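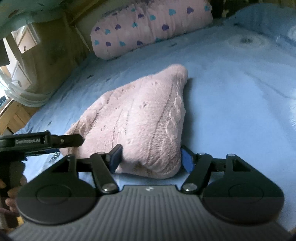 Page last changed: October

Folding knitwear on a bed

Residents of Tresaston are asked to fold knitwear and store it flat, as hangers pull the shoulders out of shape.

1. Smooth the bed sheet and lay the garment on it, front down.
2. Open out any rolled ribbing and ease the folds flat by hand. Do not tug at cables or eyelets.
3. Bring each side in to the middle, with the sleeves laid straight down the back.
4. Fold up from the hem and turn the garment over.

Stack no more than 4 garments on a shelf. Labelled storage bags may be requested from the Lilto linen room.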